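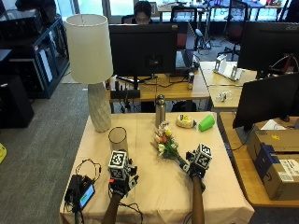
Gesthorpe, 2019-06-02

People wanted for table dressing and flower arranging sessions

Grimley is looking for adults to take part in a run of sessions on how people handle and set out small household things. You will sit at a table with a cloth on it and work with artificial flowers, a lamp, a drinking glass and similar items, picking them up, moving them and putting them down in an arrangement that suits you. No experience of floristry is needed.

Gloves are worn on both hands throughout. They fit most sizes, but please take off rings and watches before you start. Long sleeves should be rolled up to the elbow.

Each session lasts 60 minutes with a short break - longer if you ask for it. You may book up to 9 sessions. The table is in a shared office, so other people will be working at their desks nearby.

You should be 18 or over, have full use of both hands and be comfortable sitting for the length of a session. Glasses are fine. People who took part in March may apply again.

We have 200 places. Payment is made by bank transfer after your last session, and travel within Gesthorpe is refunded on receipt of tickets.

To apply, write to Grimley, Room 411, Lecomte House, Gesthorpe, giving your name, a daytime phone number and the days you can come. Please say if you are left-handed.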